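### 3.2 Wash frequency and storage of white bedding

The survey covered households in two towns, Isness and Istach. Of the 2779 forms sent out in August, 2634 came back in usable condition. Forms were left out if the household sent all of its bedding to a commercial laundry, or if the page on washing temperature was blank.

Households were asked how often they washed sheets, pillowcases and bedspreads, and where each item was kept between uses. Sheets were washed weekly or every two weeks in most homes. Bedspreads were washed far less often, and many respondents could not say when theirs had last been cleaned. For that reason bedspreads were dropped from the frequency tables and appear only in the storage results.

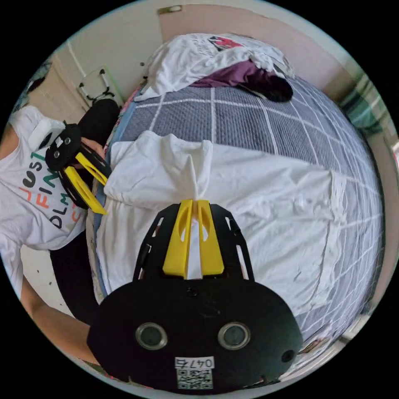

**R. Sugawara**, corresponding author, household textiles

Figure 4a. White cloth, crumpled, on a gray bedspread with a grid of thin white lines.

White items raised a problem of their own. Respondents tended to judge them by eye and washed them when they looked gray or yellow, whatever the date of the last wash. Colored items were more often washed on a fixed day. Thursday was a common answer in Istach, where the cheaper evening power rate starts at 7 p.m. on that day. No such pattern was found in Isness.

A follow-up visit was made to 182 homes. Visitors used the Brolter whiteness card, a printed scale held against the fabric in daylight near a window. Each item was read twice, once flat and once folded to four layers. Thin cotton gave a lower reading when flat - the surface underneath showed through - so only the folded readings were kept. Items with a woven stripe or a printed border were read in the plain area only.

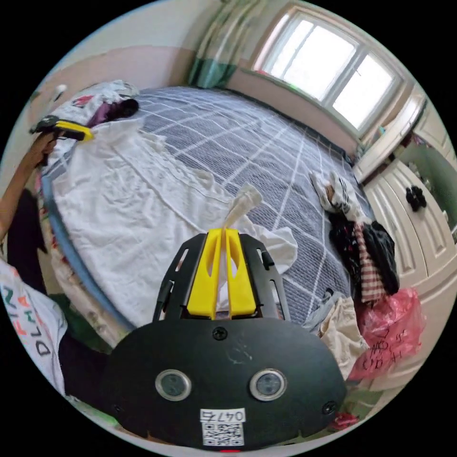
**R. Sugawara**, corresponding author, household textiles

Figure 4b. White cloth, small section, twisted to a point.

Creasing also affected the readings. Shadows in a fold can lower the score by a full step on the card, and two visitors reading the same unpressed sheet often disagreed. Pressing every item was not practical. Visitors were told to smooth the cloth by hand and wait one minute before reading. Agreement was better after this change, though it stayed weak for heavy linen.

Storage made less difference than expected. Items kept in closed drawers scored slightly higher than those on open shelves, but the gap was within the error of the card. Drying outdoors had a larger effect and is treated in Section 3.3.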